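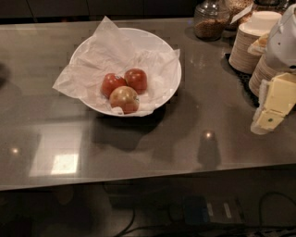 Home | Datasets | Docs | Changelog | Contact

# ovus-cup-ties

Posted 4/21/19 by the Ovus maintainer

Results of county cup ties, lower league soccer, one row per tie. Built for people who want to look at upsets without typing up old programs by hand. I did the typing. Mostly.

## What's in it

739 ties, first round through final. Four files:

- ties.csv - the main one
- clubs.csv - club names, old names, mergers
- grounds.csv - where it was played, if known
- replays.csv - replays only, linked back by tie_id

## Columns (ties.csv)

- tie_id: number, never reused
- season: the year it started in
- round: text. "R1", "R2", "QF", "SF", "F"
- home / away: club_id, see clubs.csv
- hg / ag: goals after 90 minutes, no penalties
- aet: 1 if extra time, else 0
- gap: how many divisions between the two sides. Negative means the home side was the lower one
- att: attendance, blank if not printed

Gap is worked out from the tables at the start of the season, not the day of the game. Matters for Pratbridge, who got moved down a division in March one year after the ground failed its inspection. Left them where they started.

## Known problems

- 57 ties have no attendance. Don't read blank as zero, the old loader did and the averages came out silly.
- 17 have a score that differs between two newspapers. I took the home town paper. Flagged in the notes column.
- Farina Rovers and Farina Town are differnt clubs. Rovers folded, Town started later on the same field. Please stop merging them.
- Tetell have three spellings in the sources. All one club_id now.
- Walkovers are in with hg and ag blank. Filter them out before you do anything with goals.
- Kickoff times: gave up.

## Loading

Plain UTF-8, commas, header row. Opens in any spreadsheet. If yours turns the round column into dates (one did), import it as text.

Notes field can run up to 100 characters, longer ones were trimmed. Full notes are on paper, ask if you need one.

## Changes

v3: split replays out, fixed gap sign (was backwards for semis, sorry)
v2: added grounds
v1: first upload

## Use

Free for anything. Credit is nice. If you find a wrong score send the tie_id and where you saw the right one, a scan is best. "I was there" is fine too but it will go in notes and I wont change the score on that alone.

League games are not in here and wont be. Seperate job.

Related

- ovus-grounds-map
- Pratbridge season by season
- Farina club histories, draft
- Old loader (don't use)
- Tetell programs, scan list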